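Home Ask Browse topics Groups Events Sign in

Is it normal to pay an entry fee for a kids' art exchange show?

My daughter is nine and her school passed on a flyer for a drawing exchange with our sister town. Kids here draw something on a theme, kids over there do the same, and the picked ones get hung in both places. Sounds lovely. Then I read the back of the flyer and there's a $28 entry fee per drawing, with another charge if your child's work is selected and you want it returned.

It's being run by a mob called Trellside on behalf of the Jardine branch of the friendship society. I've lived in Jardine a long time and I don't remember the society charging for anything except the December dinner. The flyer says the exhibition will be in "a leading public venue", with no name given. It also says every entrant gets a certificate, which makes me wonder what selected means.

Has anyone been through one of these? I don't mind paying for framing or postage if that's where the money goes. I'd just like someone to tell me that's where it goes. I emailed and got the flyer sent back to me as an attachment.

Posted by Shona Cairns, July 15, 2018

2 answers

First answer

We did it with our son and had a great time. The drawings looked fantastic up on the wall and he still talks about his pen pal. Some people will complain about anything. Paper isn't free! Just pay it and enjoy the day.

Second answer, from Ishbel Geddes

I'd slow down before paying. I helped hang the children's exchange show in Dritton for a few years and I have a fair idea what these things cost, and it isn't $28 a drawing.

Drawings on paper don't need frames. We used card mounts and bulldog clips. The library gave us the foyer for nothing, as most libraries will if you ask early and the group is a registered non-profit. Postage was the big one, but the drawings went flat in one parcel, both directions, and the sister town paid their half. One year we had 300 entries and the whole bill came to a bit under $4000, printing and morning tea included. The society covered it out of a council grant. Multiply 300 by your $28 and you'll see why I'm raising an eyebrow.

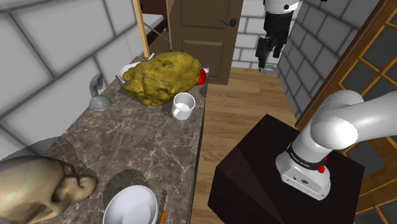

Vol. 2, p. 28

That doesn't make it a swindle. Trellside might be a perfectly decent outfit that charges for its time, and a small branch with an ageing membership might be glad to hand the work over. But then the flyer should say so. Things I would want in writing:

The name of the venue, and the dates it's booked for. Ring the venue yourself. "A leading public venue" could be a hallway at the shopping centre.

Who does the judging and how many get picked. If nearly everyone is selected and then charged to get their own drawing back, the selection is a sales step.

Who owns the drawing afterwards. Look for wording that lets the organiser print it on calendars or cards. I've seen that in the fine print of a competition out Sketutgate way, and the parents I spoke to had no idea they'd signed it.

A contact at the other end. A real exchange has a teacher or a branch member in the sister town who knows it's happening. Ask for an email address and write to them. Ours always answered, sometimes in very formal English, and were pleased to be asked.

I'd also go past Trellside and ask the Jardine branch directly whether they agreed to the fee. Branches lend their name to things a bit too easily, in my experience, and the members don't always see the flyer before it goes into school bags. The school should have asked as well - but schools get piles of these and mostly just send them on.

As for the answer before mine, I'm glad the boy had fun. He would have had the same fun for free.

If the replies are vague, leave it. Your daughter can still do a drawing and you can post it to a school over there yourself. Put a return address on the back and use a stiff envelope.

Comment from Shona Cairns

Thanks Ishbel. I rang the branch and the woman who picked up thought entry was free. She's going to look into it and ring me back. I'm holding on to my money until she does. Daughter has already finished the drawing, of course - it's a horse.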